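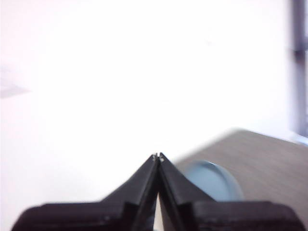

Chapter 8
Surface Finish and Flatness

8.1 Introduction

Every manufactured surface departs from its ideal form. A plate specified as flat has waves, scratches, and pits at several scales, and the designer must decide how much of each can be allowed. The drawing has to state that decision in terms the shop can measure. This chapter covers the terms used for surface finish, the methods used to measure it, and the link between finish and the behavior of parts in service. Form errors larger than waviness are treated only where they affect a finish reading. Tolerances of position were covered in Chapter 2 and are not repeated.

8.2 Roughness, Waviness, and Form

A surface profile is divided by wavelength. Roughness is the short-wavelength part and is left mainly by the cutting edge or abrasive grain. Waviness has a longer wavelength and usually comes from vibration, deflection of the work, or errors in the machine slides. Form is what remains once both have been removed.

The boundary between roughness and waviness is set by a filter cutoff. A roughness value quoted without its cutoff is incomplete. The same ground surface will give a lower reading with a short cutoff than with a long one if waviness is present, and two laboratories can disagree for this reason alone.

Lay is the main direction of the surface pattern. Turned faces have a circular lay, and surface-ground plates have a straight lay parallel to the table travel. Unless the drawing states otherwise, roughness is measured across the lay.

8.3 Average Roughness

The arithmetic average roughness, Ra, is the mean of the absolute height of the profile from its mean line, taken over the evaluation length:

Ra = (1/L) ∫ |z(x)| dx, from x = 0 to x = L

Ra is easy to compute and stable from one trace to the next. It does not separate peaks from valleys. A surface with sharp peaks and a surface with deep, narrow grooves may have the same Ra, although the first will wear quickly in a bearing and the second will hold oil. Where this matters, Ra should be given together with skewness or a bearing ratio (Section 8.6).

The data in Table 8.1 are taken from a set of 764 traces made by Dhanial and Cassim on ground steel plates. The plates came from a single batch. Readings near the plate edges were left out, as grinding wheel overrun gives a rounded border that does not represent the rest of the face.

Terms introduced in this chapter: bearing ratio, cutoff, evaluation length, lay, mean line, skewness, waviness.

Readers who have not used a stylus instrument should work through Appendix C before starting Section 8.4.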